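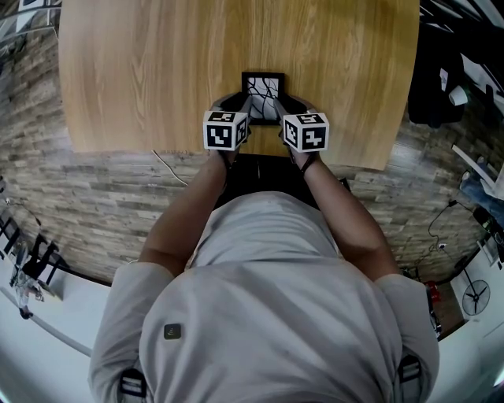 Sleeves up, work on the table.

Speaker notes: "Your Oven Is Lying to You," Hastlow Library cooking series, talk 2

Get the mic on before saying anything. Last time the first row heard me ask where the restroom was.

Open cold. "Hands up if you have ever followed a recipe exactly and got something you had to eat over the sink." Wait. Somebody always laughs too hard. Thank Cadi Gwynne for the invitation and for the good chairs.

Slide 1: title. Leave it up while people find seats.

Slide 2: the dial.
The number on your oven is an opinion. Most home ovens run cool or hot, and they swing while they do it. The heat comes on, overshoots, shuts off, drifts down, comes on again. The beep for "preheated" means the sensor got there. It says nothing about the walls, the rack or the heavy pan you left in the bottom drawer of your life.

Tell the Llewellyn story here. My old rental on Llewellyn Street had an oven that ran 50 degrees hot. I lived with it for 3 years and thought I was a bad baker. I was also a bad baker, but that's slide 9. Muthu Iyer came over, put a ten-dollar thermometer on the middle rack, looked at it for a while and said, "Well, your cookies are innocent."

Slide 3: thermometer.
Buy one. Hang it or stand it in the middle. Set the oven to 350, wait a good half hour, read it through the glass if you can. Opening the door to check the heat lets the heat out. Read it a few more times over the next half hour and take the middle of what you get. Write that on tape and stick it inside a cupboard door.

(If Valter Løken is in the audience he will ask about convection. Say we're coming to it.)

Slide 4: the bread test.
Cheap white sliced bread, edge to edge on the rack, 350, until it starts to color. You now have a map. Dark slices are your hot spots. Mine are back left and, for reasons of its own, front right. Pass around the printout of mine. Get it back this time.

Slide 5: what to do about it.
Turn the pan partway through. Past halfway for cakes, please, or the middle drops and you'll be writing to me. One rack when it matters. If you must use 2, swap them. Dark pans brown faster than shiny ones, so start checking early.

Slide 6: convection. Hello, Valter.
A fan moves the air. Drop the temperature 25 degrees, check sooner. Good for roast vegetables and cookies. Less good for custard, or anything else that would like to be left alone.

Slide 7: "bake until done."
Complain about this phrase, but keep it under a minute. Ifor Samuel timed me in the run-through and it was not under a minute. Then the useful bit: smell, color at the edge, spring in the middle, a toothpick with a few crumbs on it. The timer is there to remind you to go and look.

Slide 8 skipped. It's the chart. It was never a good chart.

Slide 9: things that are your fault.
Cold butter. Packed flour. Opening the door to show a guest.

Questions. If it goes quiet, ask Kofi Arthur about his gas oven and sit down.

Before they leave: next talk is in September, on knives. Bring back the library's thermometers. Bread slices are free to anyone who wants toast.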